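Journée portes ouvertes robotique : quoi demander, quoi regarder pendant la démo ?

Forum > Maison et technique > Robots et automatisation
Sujet ouvert par Kolibri_du_44 — 3 réponses — 2294 vues

Kolibri_du_44

Bonjour à tous,

Je fais vite, je suis entre deux trucs. On est inscrits à la journée portes ouvertes de Plulen, le 08/05/2025. Visite de l'atelier le matin, et l'après-midi démonstration d'un robot à deux bras qui range un séjour, dans un vrai appartement apparemment. Le robot s'appelle Luklow (ou c'est le nom du logiciel ? pas clair sur l'invitation).

Le contexte : je suis dans une petite association qui aide des personnes à mobilité réduite à rester chez elles. On nous parle de robots à domicile depuis un moment. Moi j'y connais rien. J'ai vu des vidéos comme tout le monde, ça plie des serviettes, ça met des verres dans un placard, et après ? Je n'ai aucune idée de ce qui est piloté par quelqu'un derrière et de ce qui est fait tout seul.

Donc :
 — quelles questions poser à l'équipe sans passer pour une touriste
 — quoi regarder pendant la démo elle-même
 — est-ce qu'on peut filmer, est-ce qu'on peut demander de refaire un geste, déplacer un objet, ce genre de chose
 — est-ce que ça vaut le coup d'emmener une personne en fauteuil, ou il n'y aura pas la place

L'invitation dit qu'on passe par groupes de 10, créneau de 36 minutes. Ça me parait court. Le transport est payé par nous, alors j'aimerais ne pas revenir avec trois prospectus et un stylo.

Merci d'avance, et désolée pour le pavé.

Réponse de Mwajuma Laizer
Acceptée par l'auteur du sujet — 42 votes

Bonjour. J'ai fait leur session de février, même programme je pense, atelier puis appartement. Je réponds dans le désordre, j'ai pas beaucoup de temps non plus.

Luklow c'est le robot. Le logiciel s'appelle Mwaipopo, ils vont vous en parler pendant la première partie, avec beaucoup de diapos. Gardez vos questions pour l'appartement, les gens qui présentent les diapos ne sont pas ceux qui travaillent sur la machine.

Avant de partir

Appelez pour le fauteuil. Ne vous contentez pas du mail, à nous on a répondu la veille au soir. Demandez la largeur de la porte de l'appartement et s'il y a un ascenseur. Chez nous il y en avait un, petit. Une dame de mon groupe est venue avec un déambulateur, aucun souci, elle s'est mise près de l'entrée et elle a très bien vu.

Prenez de quoi écrire. Filmer : autorisé dans l'appartement, interdit dans l'atelier. A vérifier, ça peut avoir changé.

L'atelier (la partie longue)

On voit les bras démontés, les pinces, le banc où ils testent l'usure. Intéressant si on aime la mécanique. Pour votre association, deux questions seulement à mon avis : combien de temps pour changer une pince abîmée, et qui se déplace quand ça tombe en panne. Sur la deuxième la réponse était floue. Insistez.

L'appartement

C'est là qu'il faut être attentif. C'est un séjour normal, meublé, avec les affaires qui traînent. Rien à voir avec un plateau de salon professionnel. Des bibelots sur le meuble, des bocaux à couvercle rouge serrés à côté, la télé sur son meuble noir, une table façon marbre, du carrelage brillant. Le travail du jour c'était le rangement au sol et autour du seau, un seau noir tout rond avec un sac dedans, en plein milieu du passage.

Vous aurez un écran avec ce que voit la machine. Mettez-vous devant l'écran au moins la moitié du temps ! Tout le monde regarde les bras et du coup rate le plus utile. Quand la tête tourne, tout devient flou, on ne lit plus rien sur les bocaux, les petites choses sur le meuble deviennent une masse sombre. Demandez-leur ce que le logiciel fait à ce moment-là, s'il attend que ça se stabilise ou s'il continue avec ce qu'il avait. Moi on m'a répondu « ça dépend de la tâche », bon.

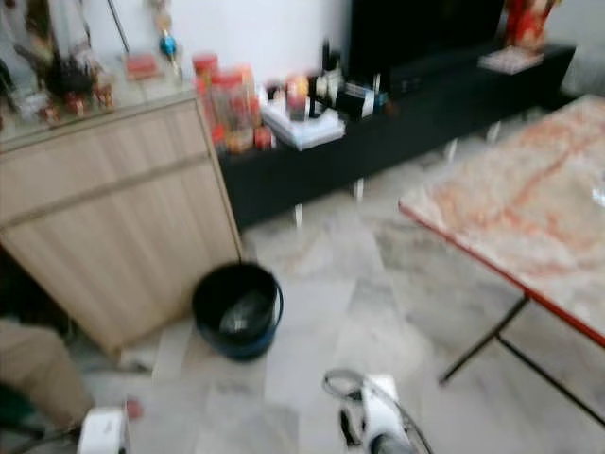 Ce que je regarderais si j'y retournais

 — Le petit objet rouge par terre. Vraiment petit, posé près de la pince de gauche. Les gros objets c'est facile à suivre pour nous, les petits on les oublie. Demandez s'il est dans la liste des choses à ramasser ou s'il est considéré comme du décor.

 — Le verre. Il y avait un petit objet en verre transparent au bout de la table, et une plaque de verre sur le meuble en bois clair. Le transparent et les reflets, c'est une vraie question à poser. Pareil pour le carrelage qui renvoie la lumière.

 — Les pieds de table. Ils partent en biais avec une barre en travers, noirs. Demandez si la base passe dessous, à côté, ou si quelqu'un doit pousser la table avant. Chez vos bénéficiaires il y aura bien pire, des tapis, des rallonges.

 — Le câble. Boucle noire au dessus d'une des pinces. Je leur ai demandé s'il pouvait accrocher un bibelot, le technicien a dit que c'était une remarque qu'on leur faisait souvent. Il n'a pas dit non.

 — L'arrêt d'urgence. Où il est, qui l'a en main, à quelle distance. Demandez à le voir fonctionner. On a eu droit à un essai, la personne a appuyé, tout s'est figé. Reprise assez longue derrière.

Piloté ou pas piloté

LA question. Posez-la telle quelle : « là, maintenant, est-ce que quelqu'un commande les bras ? ». Dans notre session c'était moitié-moitié : une première séquence guidée par un opérateur avec des manettes, puis une séquence en autonomie. Ils l'annoncent si on demande. Si on ne demande pas, ça s'enchaine et on ne voit pas la différence. Demandez aussi combien de fois l'opérateur a dû reprendre la main dans la semaine. Ils tiennent un cahier, une feuille par passage. J'ai pu la voir en insistant gentiment.

Déplacer un objet

Oui on peut. Enfin, on m'a laissé bouger le seau, d'une longueur de chaussure à peu près. Ils ont refusé qu'on touche aux bibelots, ce que je comprends. Proposez un objet à vous, quelque chose de mou, un gant ou un torchon. Le mou c'est là où on apprend le plus je trouve.

36 minutes c'est court, oui. En vrai vous en aurez moins, le temps que le groupe s'installe. Entrez dans les premiers et repérez l'écran.

Voilà, pas relu.

Commentaire de Kolibri_du_44 : Merci mille fois !! Je note tout. Le cahier je n'y aurais jamais pensé. Et pour le fauteuil j'appelle cet après-midi.

Commentaire de Mwajuma Laizer : de rien. Demandez le poste technique, pas l'accueil.

Réponse de jpb_retraite
3 votes

N'y allez pas. J'ai vu une démo il y a quelques années, dans un hall, un bras qui servait du café, il en a mis partout. C'est du spectacle. Vos adhérents ont besoin d'auxiliaires de vie payées correctement, pas d'une machine.

Sinon pour le stationnement en général c'est compliqué dans les zones d'activité, prenez le bus.

Commentaire de Mwajuma Laizer : sur les auxiliaires je suis d'accord avec vous. Sur « n'y allez pas » non. Autant voir de ses yeux et leur dire en face ce qui ne va pas.

Commentaire de jpb_retraite : Chacun son avis.

Réponse de Tournevis_plat
17 votes

Je complète Mwajuma, côté un peu plus pratique. Je bosse dans la maintenance (ascenseurs, rien à voir avec Plulen), et j'ai accompagné ma mère à une visite du même style chez Mostotberg. Autre boîte, autre robot, mais les questions sont les mêmes.

Le bruit. Personne n'en parle sur les vidéos, il y a toujours de la musique dessus. Taisez-vous deux minutes et écoutez. Ma mère porte un appareil auditif, elle a trouvé ça fatigant au bout d'un moment, une sorte de sifflement quand les bras montent. Si vos bénéficiaires sont appareillés, à noter.

Le poids et la base. Demandez le poids total et ce qui se passe en cas de coupure de courant. Est-ce que les bras tombent, est-ce qu'ils restent bloqués en l'air ? Est-ce qu'une personne seule peut pousser la machine pour libérer un couloir ? Chez Mostotberg il fallait être deux, et connaître le levier. Pour quelqu'un en fauteuil coincé derrière, c'est non tout de suite.

L'autonomie de la batterie. On nous a dit jusqu'à 10 heures. J'ai demandé en faisant quoi. Silence, puis : en veille. Donc demandez en travaillant.

Les caméras. Question pas technique mais pour une association c'est la première à poser je pense : où vont les images de l'intérieur des gens, combien de temps elles sont gardées, qui peut les regarder. Demandez un papier. Si on vous dit « c'est anonymisé », demandez ce qui est anonymisé exactement, les visages ou aussi le courrier qui traine sur le meuble.

Le prix, ils ne le donneront pas. Demandez plutôt la formule de location et ce qu'elle comprend, ça ils en parlent plus volontiers. Et demandez qui est assuré si un bibelot casse.

Pour la personne en fauteuil : emmenez-la. Son regard vaut plus que le vôtre ou le mien là dessus. Ma mère a vu en entrant que la machine se garait pile devant la fenêtre, donc devant la poignée du volet. Moi j'avais rien remarqué, j'étais sur les roulements.

Dernier truc, mangez avant. Le buffet était prévu après la visite et on a attendu debout dans un couloir.

Commentaire de Kolibri_du_44 : Super complet, merci. Je fais une feuille avec les deux réponses et je la distribue dans le groupe, chacun aura deux questions à poser. Comme ça si le créneau est court on se marche pas dessus.

Commentaire de Tournevis_plat : bonne idée. Mettez la question sur les images en premier.

Commentaire de Kolibri_du_44 : C'est noté. J'ai eu le poste technique au téléphone, ascenseur ok, porte ok pour un fauteuil manuel, ils vérifient pour l'électrique et me rappellent.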